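Hand-held gripper, bedroom garment tasks – pre-session checklist with comments
Site: Pennington flat. Checked by: Mervyn Horrocks. 23 Dec 2025
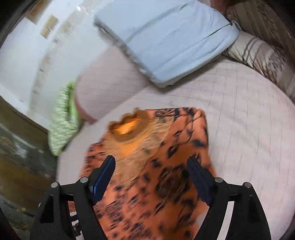
Items marked F were failed and must be cleared before the next batch goes to Trallier.

1. Finger pads seated in housings, no lifting at the edges. OK.
2. Linkage screws tight, jaws close evenly. OK. Re-check after 200 grasps.
3. Lens clean, both jaws in view at full opening. OK.
4. Storage free for the whole session. OK, 90 GB free at start.
5. Frame rate steady at 30 per second. OK.
6. Hand speed within limit. F. Background and parts of the garment smear when the operator swings across the bed. Slow the approach – the pads stay sharp, the cloth does not.
7. Garment laid flat, neckline visible before first grasp. OK for the leopard-print garment.
8. Pillows and other cloths clear of the garment. F. Pink cushion is too close to the neckline. Move it towards the head of the bed or log the episode as cluttered.
9. Floor beside bed clear for the operator. F. Green and white cloth hangs over the edge, trip risk.
10. Glare on walls. Comment only. Dim the lamp if exposure hunts.
11. Episode labels match the Nurier task list. OK up to 1112. Later ones not checked.
12. Wrist strap fitted. OK, strap replaced in April.

Repeat items 6, 8 and 9 after any change of operator.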